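How to Budget for a Two-Arm Bench Cell

Most of the trouble with a first equipment budget comes from pricing the arms and treating everything else as change left over. Work through the steps below in order and fill in a line for each one, even if the line is zero. A spreadsheet with four columns (item, quantity, unit cost, lead time) is enough.

Step 1. Write down the job first

One sentence. Ours was "sort loose test leads and hookup wire into baskets by color." That sentence decided the reach, the gripper and the size of the work surface. If you can't get the job into a sentence, hold off on asking for quotes.

Step 2. Price the arms as a pair

Ask each vendor for a price with mounts, power supplies, grippers and cables included. Vendors split these up differently, and two quotes with the same headline number can end up far apart. Jondutance quoted us everything on one line. Kerr quoted the arms alone and listed the grippers as an option on page 7.

Get the spare parts price list at the same time. You want the cost of one set of gripper fingers and one wrist cable in writing before you sign.

Step 3. Price the enclosure and the frame

Aluminum extrusion is sold by length, and the brackets and fasteners are extra. Add them up separately. Our fastener order from Flakumton came to $285, and we had budgeted nothing for it. Include wall panels, the work surface and whatever the arm bases bolt to.

Measure the doorway too. If the cell won't fit through it in one piece, you need to budget for assembly on site.

Step 4. List the small stuff

Baskets, racks, hand tools, gloves, wire. These are cheap one at a time, so they tend to get left off, and then somebody buys them on a personal card in September. Walk through the job from start to finish and write down every item that has to be on the bench.
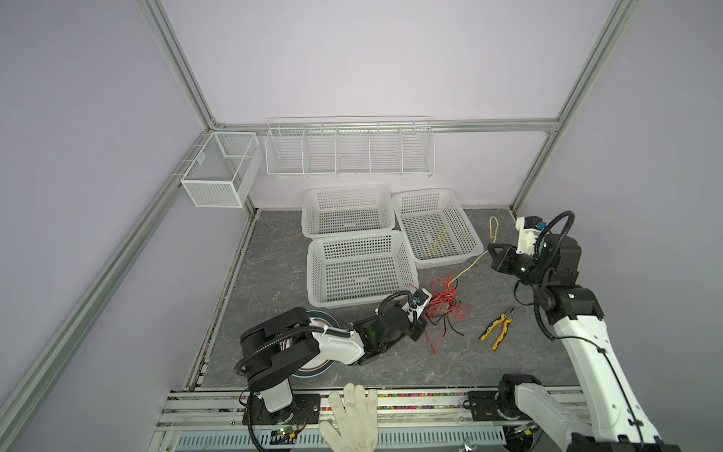

Wire sorting, with perforated baskets on the work surface.

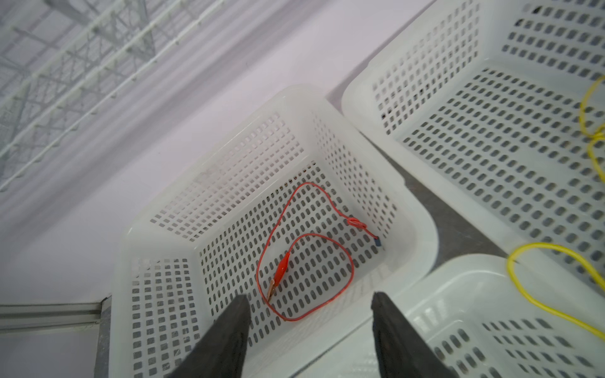
Buy more baskets than the job calls for. The same model may be gone when you go back, and a new size means setting up your pick and place positions again. The same goes for the items being sorted. Wire gets bent and clips wear out, so plan on replacing the full set at least once during the project.

Step 5. Cameras, computer, network

Decide where each camera goes before you buy it. A fixed camera needs a mount and a long cable. A wrist camera needs to be small and light, and its cable has to bend with the arm. Price the cables by length for the actual route, with slack, and add cable ties and conduit.

For the computer, ask the arm vendor what they test on and buy that. Saving a little here cost us 11 working days of driver problems.

Step 6. Labor

Put hours in even if the people are already on salary. Use separate lines for assembly, wiring, calibration, operator training and resetting the bench between runs. The last one is easy to miss — with loose wire, resetting takes a good share of the day.

Step 7. Contingency and order of purchase

We set aside $2,000 for things we hadn't thought of, and used all of it. Keep this as its own line so it doesn't get absorbed into the arm price during negotiation.

Then sort the sheet by lead time and order from the top down. Arms first, then frame parts, then cameras and computer. Small items can wait until the frame is up, when you know how much room there is.

If you are buying through Wustumlow or another reseller, check who handles warranty returns and who pays the freight. Add a line for shipping one arm back. Keep the original boxes.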